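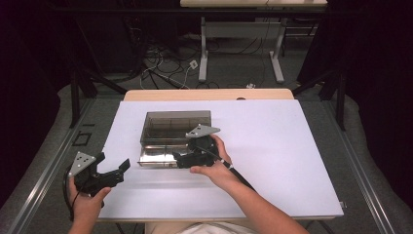
Thursday, after lunch. Swapped the Sorden hand grippers for the Cavent pair and I'm so pleased with how they feel! The handle sits lower, so my wrist stays straighter and I can hold a centred pose for ages. Went with the smoky see-through box on the white board as the test piece, right jaws over the front wall, left one held open off to the side. Shiny sides, so a good hard one for the tracking (the reflections gave the Sordens grief all through April).

Did 47 tries at lifting by the rim. Four slips, all on the left. I reckon the spring's a touch soft on that one.

Candela Goicoechea wants the same run with a 300 gram load in the box, then 500. Still to do: ask Korletey about stiffer springs, and find a longer cable for the left.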